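The Blanket That Outlives Us All

Every family has one. It weighs as much as a medium dog, it is covered in flowers no botanist would sign for, and it has been on somebody's bed since before you could spell your own name. You didn't buy it. You can't get rid of it. When you have the flu, you will ask for it by name.

In my family it's called the Loureiro, after the store where my grandmother got it, a narrow place that also sold mops and communion dresses. The store closed years ago. The blanket has no such plans.

I've been thinking about it because I recently tried to become a person with tasteful bedding. You know the look. Everything is the color of oatmeal, or of something oatmeal was once near. I ordered a set from a company called Nakden, which makes sheets in 26 shades and gives them names like Pause and Driftward. I paid nearly $300 for Pause. It came in a cotton bag with a card asking me to breathe.

I slept under it for a month and was cold the whole time.

Fernanda Veloso laughed at me for a good while when I told her this. She has sold bedding out of a shop in Lutlow since she was old enough to reach the register, and she keeps the beige things in the front window, where people from the magazines can see them. The plush is in back. "They come in for the beige," she said. "Then they touch the other one."

She stocks it in teal, in burgundy, and in a brown she describes as "for uncles." Her customers want big blooms and plenty of gold, and they want a second pattern somewhere on the bed to argue with the first. Matching, she told me, is for hotels.
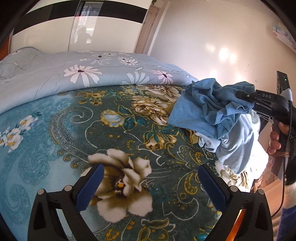 A short defense of too many flowers

The case against the floral blanket is easy to make. It goes with nothing. It sheds, it crackles with static in January, and it fills a washing machine so completely that the water has to ask permission to get in.

But a loud blanket is also very forgiving. Coffee lands on a peony and becomes part of the peony. I spilled one drop of tea on Pause and could find it from the hallway.

Then there's the matter of guests. My aunt in Jemeck puts 3 of these things on the spare bed, winter and summer, and you lie under them like a pressed leaf until someone comes to get you for breakfast. I have never slept better anywhere.

Pause is in the closet now, back in its cotton bag. My mother drove the Loureiro over in March, belted into the passenger seat, and asked me twice when she'd be getting it back.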